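Product reviews > Drinks and refreshment > Bottled water

Flillgate Still Water, 42-bottle case: review for workshop and training sites 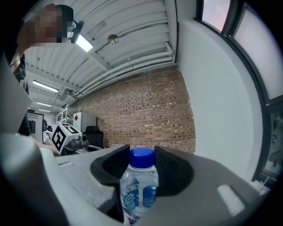 The Facilities Office was asked to assess the Flillgate case as a replacement for the cooler supplied under our contract with Dirik, which ends in February. Two cases were placed in the brick-walled workshop and made available to staff and visitors without charge.

Flillgate supplies its still water in clear plastic bottles with screw caps. The caps are firm on first opening but close well afterwards, and no leaks were reported from bags or tool trolleys. The bottle is soft when full and becomes noticeably softer once half of the water has been drunk. Staff wearing work gloves found it easy to squeeze by accident. The bottles from Fuchs, tested last year, were stiffer in this respect.

The taste was considered neutral. Bo-ram Jang, who coordinated the responses, recorded one complaint of a faint plastic flavour, from a bottle left beside a heater.

Storage is the principal difficulty. The outer wrap tears along the base when lifted, and a part-used case does not stack safely. Alby Goodwin has asked that cases be kept at floor level - a reasonable request, given the weight.

At 900 ml, one bottle is sufficient for a morning. The Office recommends the product for visitors and short courses. For permanent staff, a refillable bottle and a mains tap remain the better arrangement.

Rating: 67 out of 100

Related reviews
Plollitz folding bottle rack
Fuchs 4000 bench-top cooler
Dirik paper cups, waxed
Refillable bottles for shared workplaces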